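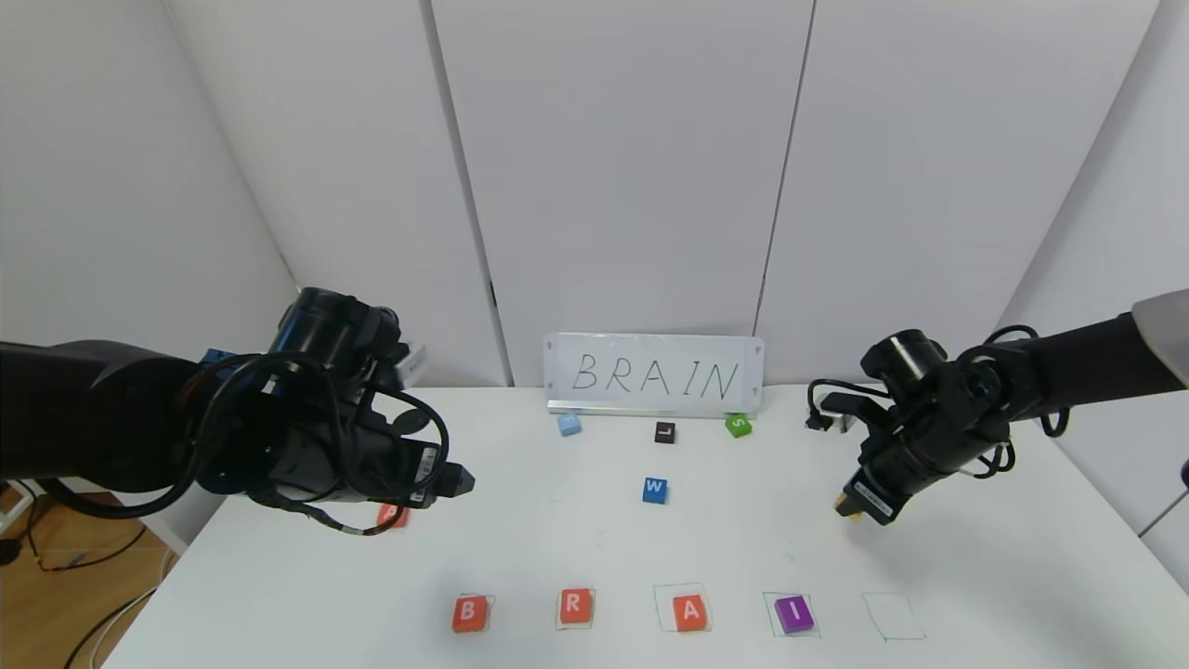
The owner of Ono Rentals bought her first duplex in Sotthorpe with a loan from a credit union and a down payment she had saved over six years. She now owns 13 units in four buildings and manages all of them herself. We talked by phone on 6 February 2020, between a plumber's visit and a lease signing.

Most people who call her for advice want to know how to find a cheap building. She would prefer they ask about the rent roll.

"I look at what tenants paid last year, in writing," she said. "A seller will tell you what a unit could rent for. I don't buy on that number."

Her second building taught her to be careful. The listing showed every unit at $1,000 a month. When she read the leases, two tenants were paying less in exchange for mowing and snow removal, and one was three months behind. She lowered her offer and got the building anyway, though it took until March to close.

She keeps rents a little under the market. The one-bedrooms on Kaczorowski Street go for $987, and she has not raised them in two years.

"An empty unit costs me a month of rent plus paint plus my time. I'd need a big increase to make that back."

Asked about repairs, she said she sets aside part of every rent check before she pays herself anything. The money goes into a separate account at a different bank. Last year it paid for a roof and two water heaters. She does small jobs on her own but hires out anything with gas or wiring.

She has turned down offers to buy in Urkia, where prices are lower. It is a 30-minute drive each way, and she doesn't know the streets well enough to judge a block.

"People there have told me I'm missing out. Maybe so. I can walk to three of my buildings."

She does not plan to buy this year. The fourth building still needs new windows on the north side, and she wants its loan paid down before taking on another. If a neighbor decides to sell, she said, she would at least go look at it.

"I'd ask for the leases first," she said. "Then the water bills."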